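Speaker notes: cart reminder emails for small shops
12 shares | 7 comments

OK, hi everybody, I'm Kanokwan Luangrath and I run the web side of Somboon, a tea shop with way too many kinds of tea (pause, let them laugh or not).

Start with the August story. We had 73 abandoned carts in one week and I'd set the reminder to go out after 20 minutes. Way too pushy! People wrote back annoyed. Tassanee Wongsuwan, who answers our mail, was not thrilled with me.

Next: timing. I moved the first email to the next morning, 7 a.m., and dropped the second one completely. Show the Prondia settings screen, the delay box is under Messages. Don't get lost in the menus like at rehearsal.

Ask the room who sends a discount in the first email. Hands up, wait for it.

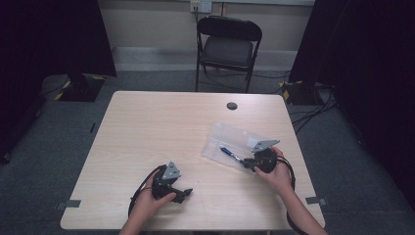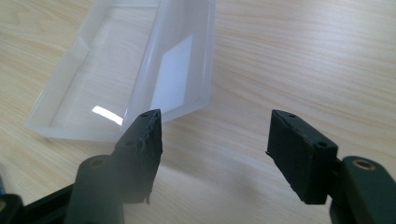
Then my take on discounts: hold them back. Regulars learn fast, and they'll leave a full cart sitting there just to get the code. Mention that we exclude anyone who ordered in the past month.

If there's time, do the Gindov import question, somebody always asks. Short answer: export your list first, then switch the plugin off. Questions after that.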